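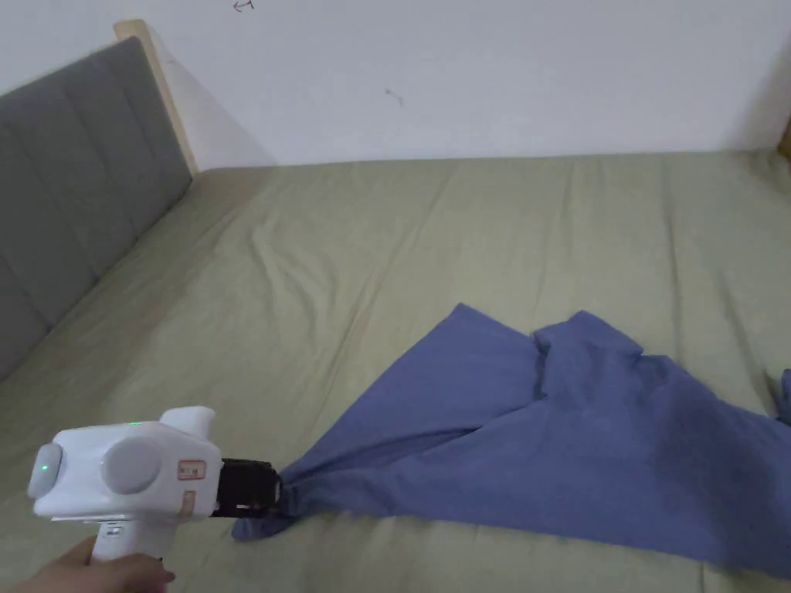

Search this site Enter keywords
Home Textiles Laundry Archive Contact
March
By Cameron Tipoki

Remedios Bañez tests bed linen for Clita, a small laboratory that takes work from mills and importers. Most of it concerns thread count, a figure she regards as poorly understood.

"Thread count is warp plus weft in one square inch," she said. "A plain single-ply percale at 300 is a dense cloth. To print 1000 on the package, you generally have to count the plies inside each yarn."

A recent sample from a supplier, Ellisel, was labeled 1000. Bañez conditioned it for 20 hours, then counted under a glass at several points away from the selvage. The mean was 443. "The cloth was sound. The label counted plies. I reported both numbers and the method."

She gives more weight to fiber length and yarn twist. Short fibers work loose at the surface and form pills, usually first where the shoulders and feet rub. Higher twist holds them down, at some cost in softness.
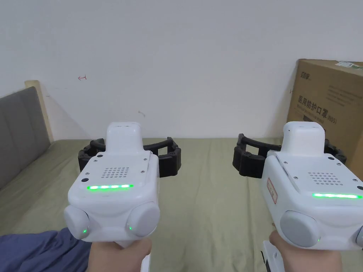 Pale olive-green sheet on a bed, white wall behind.

Color is tested separately. Dark and mid-tone dyes are rubbed with a white cotton cloth, dry and then damp, and the transfer is graded against a gray scale. "Damp is where the poor ones fail," Bañez said.

On shrinkage she was brief. Cotton sheets are measured flat before and after washing, along both directions of the weave. Fitted sheets need extra depth at the corners to allow for it. "If the pocket matches the mattress exactly when new, it is too small."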